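Junio, casi las once de la noche

Hoy he vuelto tarde de la biblioteca de Trotitz y no me apetece cenar, así que escribo, que siempre me asienta el estómago mejor que la sopa. Era la última sesión del taller sobre la radio local y al final me tocó moderar a mí, con la garganta todavía tomada y las notas escritas por detrás de un recibo de la luz.

Vinieron 14 personas, y mira que llovía. Muchen Lu habló primero, de cuando hacía el boletín de la mañana en Radio Alville, allá por el año 2000, y leía las esquelas entre el tiempo y el precio de la patata. Contó que un día dio por cerrado el puente de Catton porque se lo había dicho el panadero, y el puente estaba abierto, y medio pueblo dio la vuelta por la carretera vieja. Tuvo que rectificar en antena a las ocho, a las nueve y a las diez, y todavía hay quien se lo recuerda en la cola del mercado. Lo contaba muerto de risa, pero después se puso serio y dijo que desde entonces llama siempre dos veces antes de abrir el micrófono. Me lo he apuntado en grande.

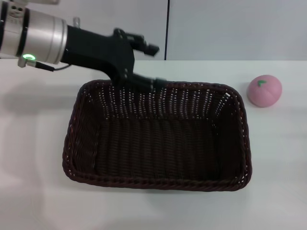 La cesta grande, sobre la mesa blanca.

Luego hubo discusión, claro. Una señora de la segunda fila quería saber por qué la emisora ya no retransmite los plenos enteros, con lo que a ella le gustaban para planchar (¡y la entiendo, yo los oía pelando judías!). Le explicamos lo del horario, que ahora la tarde son 20 minutos de informativo y el resto viene de fuera, ya grabado, con voces que pronuncian mal hasta el nombre del río. No se quedó contenta y yo tampoco me habría quedado. Prometí escribir a Cui, que es quien nos lleva la programación, y pedirle al menos un resumen largo los días de presupuesto. A ver si mañana no se me olvida, que me conozco.

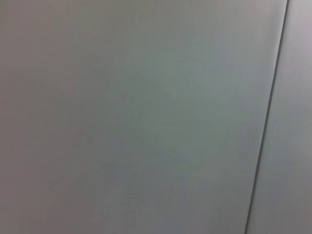

Lo que más me gustó fue el rato de después, ya con los abrigos puestos, cuando se quedaron 4 chavales del instituto preguntando cómo se hace una entrevista. Uno quiere hablar con su abuela sobre la riada y le da vergüenza ponerle la grabadora delante. Le dije que la dejara en la mesa, que empezara preguntándole por cualquier otra cosa y que no tuviera prisa por llenar los silencios, que a mí me costó años aprenderlo y aún me sale regular.

Me he traído a casa las cintas de Muchen para escucharlas con calma. El casete de la cocina se come las cintas, tendré que pedirle el suyo a mi hermana. Y comprar pastillas para la garganta, de las de miel.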